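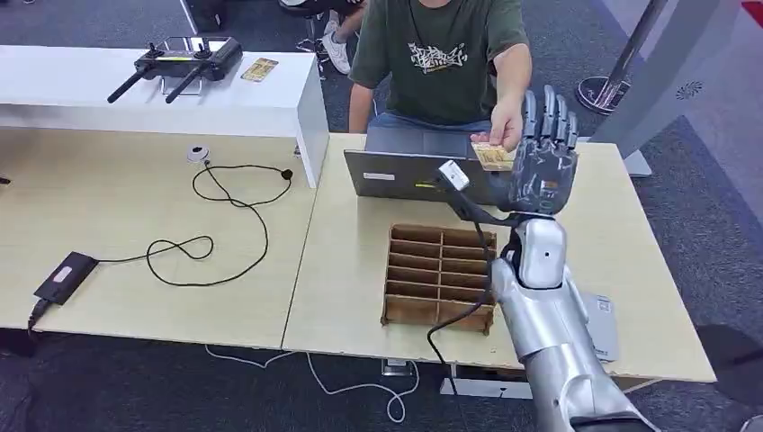
A person holds out a small printed card to a robot hand during a handover.

Robot teaching by demonstration

Robot teaching by demonstration (also demonstration teaching, show-and-copy, or just "teaching" in shop talk) is a way of getting a robot to do a task by having a person do it through the robot first. The person either moves the arm by hand or drives it from a distance. Joint positions, hand positions and usually video get saved, then replayed or used to train a control program. No line-by-line coding of the motion. Some coding still needed around it.

Hand guiding

Oldest form still in use. The arm is put in a slack mode where the motors carry its own weight and the operator pushes it through the path. Cheap, quick to learn. Works well for single arms and simple grippers, badly for hands with many fingers, as one person can't hold an elbow and five fingers at once. The operator's own body also gets in the way of the cameras, so hand-guided recordings are often run a second time with nobody touching the arm.

Remote control

The operator stands or sits away from the robot and steers it with some kind of input device: a smaller copy of the arm, a glove, a headset with hand tracking, a joystick box. Also called teleoperation. Gloves are common for five-fingered hands. Main trouble is delay. The Dralden glove rig, an early low-cost setup, ran with a lag of 118 milliseconds and operators learned to slow down to match it, wich then showed up in the recordings as slow, hesitant motion.

Second trouble is touch. Most rigs send none back. Operators judge grip by eye and tend to squeeze too hard.

Handover tasks

A handover is a task where an object passes between a person and the robot. Popular for teaching as it's short and easy to reset. Thin flat things such as cards are harder than blocks or bottles. Little to grip, and the fingers have to close on an edge without bending it or touching the giver's hand.

Timing matters more than path. Sioned Yorath's Fletcombe notes split the handover into reach, wait, close and release, and argued the wait should be recorded like everything else and not trimmed out. Earlier practice was to trim it. Robots trained on trimmed recordings tended to grab early.

Recording sets

One run of a task is called an episode. The Fletcombe set has 1710 episodes, with 60 set aside for testing. Skindon, a later set, took 100 episodes per task and changed the person giving the object between them. Grigore Ciobanu, who put Skindon together, kept failed runs in and marked them as failed. Other sets drop failures. No agreement on which is better.

Backgrounds are usually left as they are, cables and all, on the view that a robot taught at a bare table does poorly at a normal desk. Disputed (see Criticism).

Software

Paul, a free recording tool, saves arm and camera data against a single clock. Before that, streams were often lined up by hand afterwards, sometimes with a clap at the start. Paul does not handle gloves with out an add-on.

Criticism

Slow. An operator tires and the last episodes of an afternoon are sloppier than the first. Results also lean on who did the teaching, and habits get copied along with the skill. The cluttered-desk argument has been questioned too, mainly for lack of side by side tests.

See also

Teleoperation
Teach pendant
Imitation learning
Handover (robotics)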